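# Araújo County Probate Index: Interim Report to the Stenden Fund

Submitted 03/04/2020 by Kátia Teixeira, Project Director 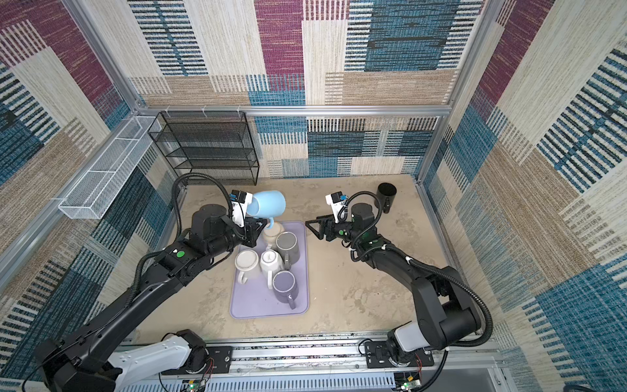

The grant period opened in August with the transfer of the first will books from the county clerk's office. This report covers work completed since that transfer, spending against the approved budget, and two matters on which we ask the Fund's guidance.

**Work completed**

The grant agreement calls for a name index to 2000 estate files, covering testators, spouses, heirs, witnesses and executors. The first 250 files have been read in full and entered. Each entry gives the date of the will, the date it was admitted to probate, and the file number needed to request the original from the clerk.

Reading has gone more slowly than the proposal allowed for. Many of the files hold more than one will, and the later one was not always the one admitted. In the Pacheco Mill Road files, codicils were often folded inside property inventories and were missed when the clerk's office made its own list. Rogério Prado now checks every inventory page by page before a file is marked complete. We believe the added time is justified, as a codicil may name heirs who appear nowhere else in the record.

Contested estates have been given a separate heading in the index. Suryani Osman proposed this change after reading the Uvari township files, in which challenges by former spouses and by unmarried partners were filed under the challenger's surname. A reader looking for the deceased would not have found them. Cross-references have been entered under both names.

**Work delayed**

Guardianship papers have not been started. The clerk's office holds them in a separate series, and permission to copy records concerning minors requires a court order. Wagner Macedo filed the request with the court, and we are waiting for a hearing date.

The public lookup page is also behind schedule. A draft is in use by staff, but searches on hyphenated and accented surnames return incomplete results. The page will not be opened to the public until this is corrected.

**Spending**

Staff costs and copying fees are within budget. Travel is over its line by a small amount, owing to return visits to the Uvau branch courthouse, where files may be consulted only on site. We have covered the difference from the supplies line, as section 3 of the agreement permits.

**Guidance requested**

1. Whether files admitted to probate after the original cutoff may be indexed when the will itself was written before it.
2. Whether the guardianship papers may be moved to the second grant period if the court order is not issued in time.

A full list of indexed files is attached, together with the expense ledger. Questions about the ledger should be directed to Mr. Macedo.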